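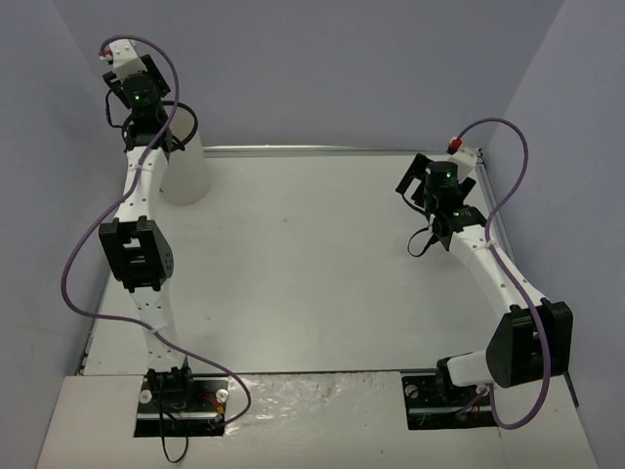
Print this page | E-mail this page

Section 6: Running the bench on an open day

Use this section when the two-arm bench is shown to visitors at Rernville. For first installation and calibration, go back to Section 3. The steps assume the Sinent controller is already on site and the Runero software has been updated to the April release.

6.1 Before the doors open

1. Check that both mounting plates are firm on the front ledge. Tighten the round knobs by hand only. Do not use pliers.

2. Follow each purple cable from the red connector at the gripper back to the base. It must be held by its ties along the links and hang free at the elbow. Replace any tie that has slipped.

3. Clear the tabletop of tools, cups and paper. A plain white cylinder may be left standing in a far corner, where the arm can reach it.

4. Wipe the tabletop with a dry cloth. Leave the metal rails alone. Cleaner leaves a film on them that shows up under the hall lights.

5. Switch on the controller and wait 30 seconds before touching the software.

6. Look for the green light at each gripper. If one stays dark, switch off, reseat the red connector on that arm and repeat step 5.

CAUTION: Keep hands off the elbow housings while the power is on. The gap between the housing and the lower link closes as the arm folds.

6.2 Giving the demonstration

1. Ask visitors to stand behind the floor tape. School groups should be seated before the arms are enabled.

2. Load the program named Zamani. It moves the left arm first, while the right arm holds its folded pose.

3. Set the speed to 30 per cent. Higher settings are for testing only — the arms look much faster to somebody standing beside them.

4. Start the program and let it run through once without talking over it. Most questions come after the first pass.

5. Run it again and explain each move. A full demonstration takes 300 seconds, not counting questions.

6. Press Hold before anyone steps over the tape, including staff.

Note: Visitors may try the hand controller one at a time, with an operator at the stop button. Right arm only.

6.3 If the program stops

Message 408 means the controller has lost contact with an arm. Press Hold, check the thin black cable at the base and press Resume. After 3 of these messages in one session, end the demonstration and park the arms.

6.4 Closing down

1. Park both arms and wait for the tone.

2. Switch off the controller at the wall.

3. Enter the session in the bench log, with any messages shown.

Bookings for Mon 25 July go through Hạnh Tăng. Faults on the day go to Jomar Dizon at the service desk.

Print this page | E-mail this page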